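Home Robots and Laundry: Common Questions

Can a robot do my laundry yet?
Parts of it. The Drerkau arm we tested in Medina can pick up clothes from a basket and put them in a front loader. It is slow. A load of 12 items took 24 minutes.

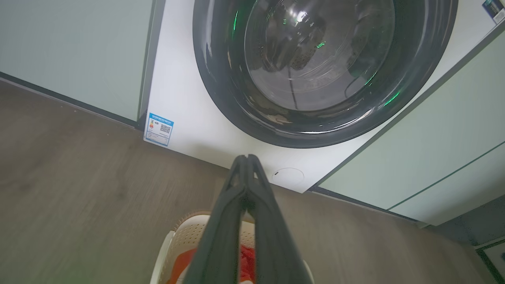 Sorting is still your job. The arm does not read care labels, and it will put a red shirt in with white towels if both are in the basket.

Does it need a special washer?
No, but the door has to be open before it starts. Opening the door worked in 3 of 9 tries with the Flulitz software.

What does it have trouble with?
Socks, straps and anything stuck to the bottom of the basket. Thin fabric tends to slip out of two fingers.
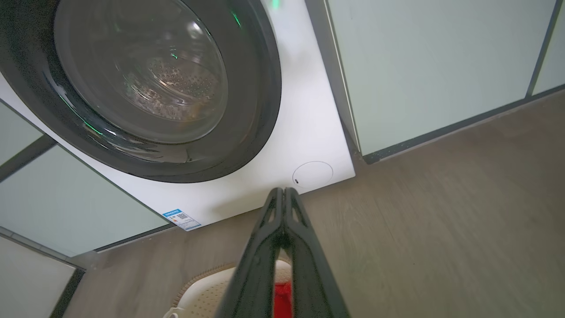
Wet laundry is harder than dry because it is heavy and tangles. We don't suggest using the arm to unload.

Can it fold?
Towels only. Korkden plans to add shirts in December.

Last updated 28 Jun 2018

We use cookies to improve your visit. By staying on this site you accept our cookie policy. OK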